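Skondurus is a home staging and prop rental company. We furnish houses and apartments that are going up for sale, and we rent out furniture and accessories by the week to photographers, small theaters and event planners. Li-hua Ho and Hanna Lis own the business and both still work in it every day.

## How we started

Li-hua sold real estate before this. She kept a few lamps and a rug in the back of her car because so many of the homes she listed were empty by the time the photographer came. Hanna was a set dresser for a touring theater company and had a garage full of chairs. They put the two collections together one July and staged a two-bedroom house on Kotden Street. The seller's neighbor called the next month.

For the first year we worked out of Hanna's garage. We now rent the ground floor of the old Pešek furniture building, with a loading dock in back and a front room where clients can look at pieces before they book.

## What we do

**Staging for sale.** We visit the property, measure the rooms and send a written plan with a fixed price. If you accept it, we deliver and set up in one day in most cases. The usual rental period is two months, and you can extend it a week at a time. Pickup is included.

**Partial staging.** Many sellers are still living in the home. We work with what you own and bring in only what is missing, most often lighting, bedding, mirrors and things for the kitchen and dining table. You get a list of what to pack away before we arrive.

**Prop rental.** Anything in the catalog can be rented by the week. There is a 100 dollar minimum on each order, and you can pick it up yourself or have us deliver. Student productions pay half the listed rate.

## What we keep in stock

The furniture is mostly plain and mid-sized, because it has to fit in a lot of different rooms. Sofas, beds and dining sets are on the ground floor. Small items are on numbered shelves along the east wall - lamps, books, dishes, frames, baskets, and a large section of artificial plants and produce.

We use artificial greenery and fruit in nearly every home. A house may be on the market for weeks with no one there to water anything, and real fruit draws flies. Hanna picks the plants and sends back the ones with shiny leaves.
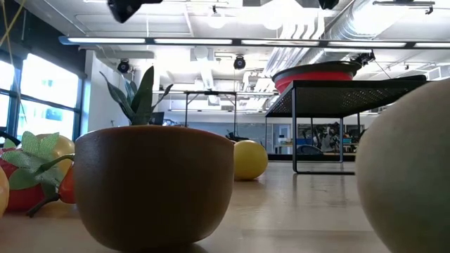

*Artificial plant in a brown planter, with some of our artificial produce.*

Everything is cleaned when it comes back and checked before it goes out again. Fabric items are laundered or steamed, and leaves are wiped down by hand. Pieces that are too worn for staging go to our yard sale, which we hold at the loading dock every July.

## Who works here

Li-hua handles site visits, plans and quotes. If you call the office in the morning you will probably get her. Hanna runs the warehouse and leads the setup crew. She also takes care of theater and photo orders, so please ask for her if you are looking for a certain period or color.

The delivery crew are our own employees. They are insured, and they put down floor covers before they carry anything in.

## Where we work

We stage homes within 34 miles of the warehouse. For anything farther out, call and ask - we can sometimes do it if the truck is already headed that way. Prop orders can go anywhere you are willing to drive them.

Our catalog and bookings run on Drotesance, and clients get a login with their first quote. You can see what is available for your dates there, reserve pieces, and change a pickup time until noon the day before.

The front room is open from 9 a.m. to 4 p.m. on weekdays. Please call ahead if you want to see large furniture, as we may need to move things to reach it.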